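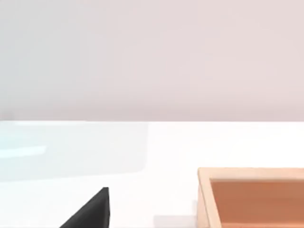

# How Do They Make a Movie Monster?

OK so you've seen a spooky movie. Maybe a cartoon one with a friendly ghost, maybe one with a big hairy thing in the closet. You jumped. Your brother jumped higher. And then you thought, wait, how did they DO that?

Good question. Let's go fast, there's a lot.

## First somebody draws it

Every monster starts as a scribble. Really. A pencil and a napkin will do.

The person who draws it is called a **creature designer**. They try tons of versions. Long neck, short neck. No neck. One eye, six eyes, eyes on the elbows. For a movie monster called the Zukura (swamp thing, very grumpy, loves turnips) the designer Lizelle Mkhize made 22 drawings before the director said yes. And the one he picked was number four! So she could of stopped way sooner. But you never know until you've tried the others.

Designers steal ideas from real animals. Frog skin. Bat ears. The way a crab walks sideways, which is creepy if the crab is as big as a bus.

## Then somebody builds it

Three main ways.

**A suit.** A person climbs inside. Hot! Heavy! The Zukura suit was made of foam rubber and the actor, Hjalti Vestergaard, could only wear it for 18 minutes before he needed a break and a cold drink. He couldn't see much either. Tiny holes in the monster's nostrils, that's where he looked out. Walked into a tree twice.

**A puppet.** Could be a hand puppet, could be a giant one with people pulling cables from behind a wall. One person does the eyes. Another does the mouth. Another just does the tail. They have to practice together a lot or the monster looks like it's arguing with its own tail.

**A computer.** Artists build the monster on a screen out of tiny flat shapes, then wrap skin over it, then hair. Fur is hard. Wet fur is harder.

Lots of movies mix all three. Puppet for the close-ups, computer for the running.

## What about the blood and slime?

Fake! All fake. Movie blood is usually corn syrup with red food coloring. Sticky as anything. Some recipes have a bit of chocolate syrup in them so it looks darker.

Slime is often a thickener, the same kind of stuff that's used to make sauces and puddings thick. Add green. Stir. Done. Gert Ndlovu mixed the slime for the Zukura movie and he says the smell was fine on the first day and not fine on the fourth.

(Don't eat movie slime. Don't make it on the carpet.)

## Why does it make you jump?

This is called a **jump scare**. It goes like this:

1. Everything gets quiet.
2. The character looks somewhere. Behind the curtain, say. You look too.
3. Nothing there. Phew.
4. You relax.
5. BOO. Big noise.

Your body has an alarm in it. Loud sudden noise = alarm goes off. Heart goes fast, muscles go tight, popcorn goes everywhere. It happens before the thinking part of your brain catches up and says hang on, it's only a movie.

Sometimes it's just a cat. Moviemakers love the cat trick. The cat jumps out, everybody laughs, and THEN the monster comes.

## Sound does loads of the work

Try this. Watch a spooky part with the sound off. Not so bad now, right?

The people who make noises for movies are called **Foley artists**. They do footsteps, creaks, doors, squishes. Some favorites:

- Snapping celery = breaking bones
- Squeezing a wet towel = something slimey moving
- Shaking a sheet of metal = thunder
- Gloves flapping = bat wings

And monster voices? Often animals, slowed down and mixed up. The Zukura's growl was a pig, a squeaky gate, and a lady called Philomena Moynihan gargling.

And the music. Low long notes make you nervous. High screechy violins make you MORE nervous. Listen for when the music stops. Something's coming.

## Old monster movies

The first ones had no talking at all. Black and white, words on cards, and a piano player in the theater making the mood. Actors did a lot with faces and makeup. Big dark eyes. Long fingers. Shadows on the stairs!

You don't always need to see the monster. A shadow can be scarier than the thing, your brain fills in the rest, and your brain is really good at making up teeth.

## Too scary?

Happens to everybody. Grown-ups too. Some things to try:

- Lights on
- Hold a cushion, or a grandpa
- Say "there's a person in that suit and he's hot and he wants lunch"
- Turn it off. You're allowed! The movie won't mind.

Check the rating with a grown-up first. PG-13 means parents should be careful about it for anybody under 13. It's on the poster, usually near the bottom.

## Words to know

**Creature designer:** draws the monster
**Foley:** making sounds to match the movie
**Jump scare:** quiet, quiet, BOO
**Prosthetic:** a fake bit glued on an actor, like a nose or a horn
**Sequel:** part two, the monster's back, it was never really gone

## Your turn

Draw your own monster. Give it one thing it loves and one thing it's scared of. Then find its voice. Celery is good for this, ask first before you take it all.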